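A Second Shift for the Office Tower

Plusville has one shop that still takes in desktop computers by the pallet. It sits behind a tire store, and on most mornings Eckhard Kasten is there before the tire store opens, sorting towers into the ones worth opening and the ones that will go for scrap.

The towers come from insurance offices, dental practices and a school district that replaces its machines on a fixed schedule. Since last September the shop, which is called Distar, has taken in 3,541 of them. Kasten keeps the tally in a ledger by the door, one line per machine, with the source, the condition of the case and whatever was written on the tape when it arrived. "Won't start" is the usual note. "Slow" is second.

Most of what is wrong with an old office computer is minor. A memory module has crept out of its slot, or a drive has worn out, or the fan has been pulling carpet dust through the case for years. Kasten starts each one the same way. He holds the power button down for a few seconds with the cord out, lays the tower on its side and takes off the panel. Then he looks before he touches anything. Swollen capacitors end the job right there. So does a scorched connector.

He likes the business towers from the years when makers expected somebody to service them. The drives slide out on plastic caddies that you squeeze at the sides. The optical drive lets go with a tab. A technician can strip one of those cases with a single screwdriver, and some of them need no screwdriver until the power supply.

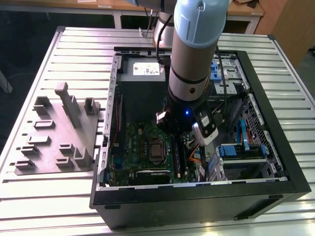
The power supply is the part he is strictest about. He reads the label for the wattage and tests the unit on a load before it goes near a good board. He never opens one up. A supply that fails goes in a steel bin and leaves with the scrap hauler, and the tower gets another from the shelf.

Memory is easier. He pulls each module, wipes the contacts with alcohol and puts it back until both clips close. By his ledger that alone brought back 266 of the machines marked dead.

Drives take the longest. Each one that held someone's files is erased and then checked, and a drive that can't be erased is drilled. The checking runs overnight. When a customer wants a drive back, it goes into a padded sleeve with the ledger number on it, and Kasten won't hand it over without a signature. He started doing that after a dentist's office sent two different people to collect the same disk.

Cables get less respect than they should, in his view. He keeps the data cables in one drawer and the power adapters in another, and he throws out any cable with a loose latch. A bad one can imitate a failing drive well enough to waste an afternoon.

Putting a tower back together is mostly a matter of where the wires go. He routes them along the side of the case and away from the fan, then powers it up with the panel still off and listens. If the fan is quiet and the screen comes on, the panel goes back and the machine gets a fresh drive and a clean install.

The finished computers sell for 80 dollars, or 200 with a monitor and keyboard. Buyers are retirees, parents with a child starting middle school, and a bookkeeper named Bošković who has bought four and keeps one in a closet as a spare. Istico, the print shop across the road, runs its label printer from a Distar tower and has sent it back once, for a new fan.

Kasten has no plans to take in laptops. The batteries worry him, and the screws are too small. He has another pallet coming from the school district, and the shelf along the back wall has to be cleared before it gets here.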